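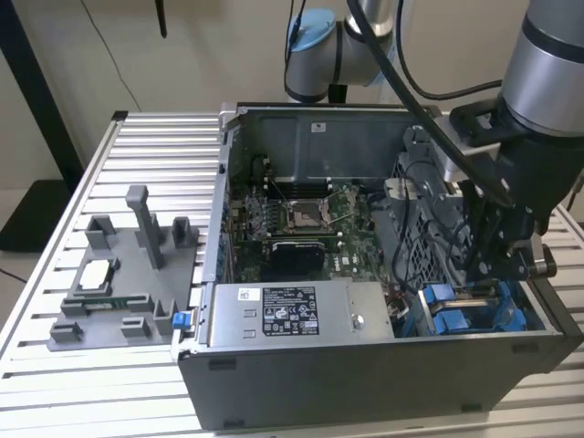

Taturbridge Council opens 2022 electronic waste program to all households

March 23, 2022

Taturbridge Council has expanded its electronic waste program to cover every household in the municipality, including rural properties that previously had no local drop-off point.

Residents may now leave unwanted computers, monitors, printers, televisions and mobile phones at any of five collection sites, free of charge. The sites include the Taturbridge Resource Recovery Centre, the Idusberg Transfer Station and the Plandano Community Depot. Opening hours for each site are listed on the Council website.

The expansion follows a trial in Idusberg, during which 2725 items were handed in for recycling or repair. Desktop computers and printers made up the largest share. Council resolved at its last ordinary meeting to fund the program across the whole municipality until the end of the next financial year.

Items received at the collection sites will be taken to the Marquez Reuse Workshop, where they will be sorted and assessed. Equipment in good condition will be repaired and offered to local schools, libraries and community groups. Equipment that cannot be repaired will be dismantled, and its metals, plastics, glass and circuit boards sent to licensed recyclers.

Council expects to keep some 2000 items out of landfill in the first six months of the expanded program.

Residents are asked to remove or erase personal information from computers and phones before drop-off. Loose batteries should be placed in the marked tubs at each site and must not be put in household bins, where they can cause fires in collection vehicles. Fridges, washing machines and air conditioners are not part of the program and should be booked through the hard rubbish service.

Small businesses with fewer than 20 staff may also use the program, but must register with Council beforehand. Larger organisations should make their own arrangements with a commercial recycler.

Residents who are unable to travel to a collection site because of age, illness or disability may request a home pick-up. Bookings will open in June and places will be limited in each area.

Further information, including a full list of accepted items, is available from the Council website or from the customer service desk at the Taturbridge Civic Centre.

Media enquiries: Communications Office, Taturbridge Council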